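Jarkatine: Teaching With Two Hands
Photo gallery, February

We teach by doing the job ourselves. Put a gripper in each hand, do the thing you want the robot to learn, put it back, do it again. Jarkatine is our workshop's name for the whole collection of household tasks we've been recording this way since the fall, and by the end of last month the count stood at 2105 finished demonstrations. I love this work more than I expected to! It's slow and a bit silly and your forearms ache by lunchtime, and then you watch an arm across the room do something you did with your own fingers a week earlier, with your own little hesitation still in it.

The gallery for this month has just one photo up so far, because I wanted to put it next to the notes for the task it belongs with. More will go on the page as we work through the list. The notes are long. Sorry, I got carried away.

First, the rules we keep at the table. One person does a whole batch, start to finish, so the style of movement stays the same. Both grippers stay in hand for the entire run, even when one of them has nothing to do. If you drop something, keep going and pick it up the way you'd want the robot to pick it up (some of our most useful recordings have a drop in them). Talking is fine. Looking at your phone is out. 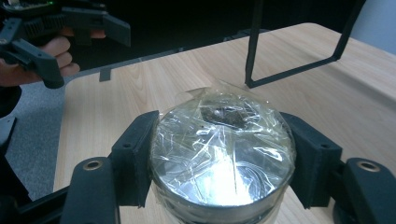
Plastic wrap is the hardest thing we've tried to teach, and my favorite by a mile. Towels fold more or less where you tell them to, and a cup stays a cup, but cling film has its own ideas about everything. It changes shape every time you touch it and catches the light differently with each crease, so no two runs begin with the same picture. The part I get excited about is the loose tuft sticking up toward the back of the lid, since a bit of film standing clear of the metal gives a fingertip something to close on. With both fingers pressed against the sides of the container, the other gripper is free to go in for a pinch. When I do the task, I spend most of my attention on that pinch: come in low, close gently, wait half a breath, then peel toward yourself. Go straight up and you lift the whole container, which everyone does on their first day.

We planned 400 runs for the wrap task and I'd happily do twice that. Our first version had people wrapping and unwrapping in the same recording, and it was a mess. Splitting it made everything calmer. Wrapping is now one task, unwrapping is another, and holding still while the other hand works is something we practice all by itself.

Holding still deserves a few more lines, because new people always think it's the boring hand. It's the hard hand! Squeeze too lightly and the container turns when the film pulls on it. Squeeze too much and you tire out in ten minutes, and your grip starts to wander between runs. What worked for me was resting my elbow on the table and letting the weight of my arm do the steadying. Shiny, round things are worse than square ones. Foam pads on the fingers help a great deal, and we swap them when they start to go smooth.

A few things for anyone planning a visit to try it:

Wear long sleeves that fit close at the wrist. Loose cuffs catch on things.

Take your rings off.

Start at half the speed you think is natural. You'll speed up without noticing.

Say out loud which task you're starting, every time, even if you've done thirty of the same one.

Stop when you get bored. Bored hands take shortcuts, and the shortcuts get learned along with everything else.

Remote control gets its own gallery later, once we've finished moving the arms. We run those sessions from Dirkthorpe, with the operator in one room and the arm in another, and it feels completely different. By hand you can feel the film give way. Remotely you only have your eyes, so you become very careful and very slow, and nearly 800 of our remote runs have long pauses where someone is clearly trying to work out how deep a fold goes. We used to trim those pauses out. Now we leave them in, and I'm curious whether the arm will learn to take a second look as well.

People ask which way is better. For anything soft or sticky I'd pick the hand grippers every time. For pouring, or reaching into a tall cabinet, I like remote, since the arm can only reach what it can really reach and you find that out right away. Our Piltum set (drawers, latches, jar lids) was done both ways, 1319 runs altogether, and the drawers came out best by remote while the lids were far better by hand. I keep going back to watch the lids. There's a small wiggle before each twist that belongs to one particular colleague, and every arm we've trained on that set does it too.

Next on the list is Achterberg, our name for the packed lunch task. It has paper bags, soft bread, a box with a snap lid and, yes, more plastic wrap. I've asked for the first batch. We'll be starting early, around eight in the morning, while everyone's hands are fresh, and visitors are welcome to pull up a chair and take a turn after the first break.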